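I keep meaning to write shorter posts, and then I make a pot of tea and sit down and it all comes out anyway, so settle in.

We're well into November now and the project we've been calling Garnari (Ayuba Agbeko picked the name, and I've stopped asking him what it means) has finally reached the part I was looking forward to most, which is collecting examples. For months it was all cables and brackets and arguing over file formats. Now somebody steers the robot through a chore, from start to finish, and we save the whole thing, and then we do it again. And again! The learning system gets fed all of those runs and tries to work out what they have in common.

Our goal for this first round is 700 runs, split over a handful of household chores. We have 200 that I'd be happy to show anyone, plus another 25 sitting in a folder called "maybe" that I open every few evenings and close again. Some of those have a long pause in the middle where the person steering was thinking. Seidu Asamoah says we should keep the pauses, and I say a model that learns to stop and stare at the laundry is no better than I am. We've been going back and forth on it since Trullmont, where we did our first trial runs, and I suspect he'll win.

What has surprised me is how much the person matters. Seidu moves in long, easy sweeps and hardly ever corrects himself. Ayuba is quick and a bit jumpy, and his runs are half as long as mine. I fuss. I creep up on things, back off, and creep up again. At first I wanted us all to copy Seidu, but after reading through our notes I changed my mind, and now we trade off every few runs so the set doesn't end up with just one person's habits in it.

The other thing I'd pass along is to work in real homes as early as you can stand it. Our practice room had gray carpet and even light, and we got very comfortable there. 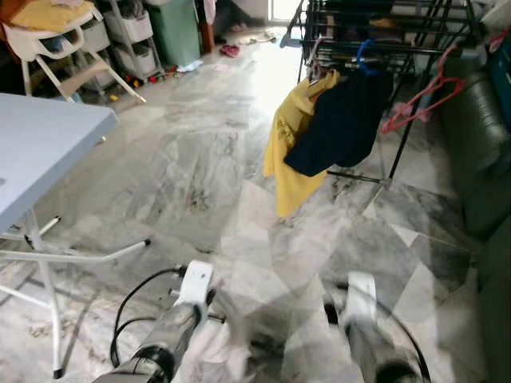 Shiny floors and daylight coming in through a door are a whole different business, and so is having furniture legs sticking out where you want to drive. I'd take 100 runs in a lived-in room over everything we recorded on that carpet, and I was pretty proud of the carpet runs. It's slower going, of course. You have to think about where the arms are while you're still moving, and I've learned to write my notes right after each run, before I forget what I did with my left hand.

Next up is sorting out the labels, which Ayuba and I have each done our own way, so that'll be a long evening. If anyone has a good system for naming runs, please leave it in the comments. Mine currently includes the word "final" four times.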